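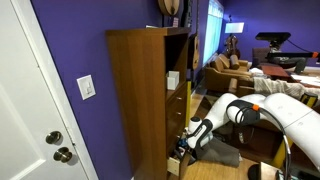
Used furniture market returns to Rornholm in October

The used furniture market in Rornholm will open again in October, after a break during the summer. It will be held in the old ferry hall at Wavedside, every Wednesday from three in the afternoon until the evening.

The market is arranged by the second-hand shop Hviid together with the town. Last autumn it had 40 sellers, and the town says that all the places for the first Wednesday are already taken. Persons who want to sell later in the month can still write to the shop and ask for a place.

Chests of drawers, small tables and kitchen chairs were the most popular goods last year. Large wardrobes were harder to sell, as many flats in the centre have narrow stairs. For this reason the shop will now offer transport inside the town for a small payment. Buyers from Lakmont must still arrange their own transport.

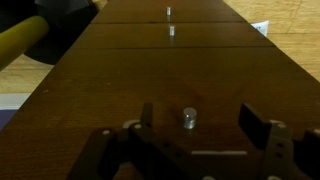

The hall has also got a new floor near the entrance, and the loading door on the harbour side was made wider in the spring. The work was paid by the town and was finished before the holidays.

Around 1000 visitors came to the opening day last year, and there were long queues of cars on the harbour road. The town therefore asks visitors to come by bus or by bicycle if they do not plan to buy something heavy. Bus 498 will stop in front of the hall during the opening hours.

Entrance is free. Sellers can bring their goods in from noon through the harbour door.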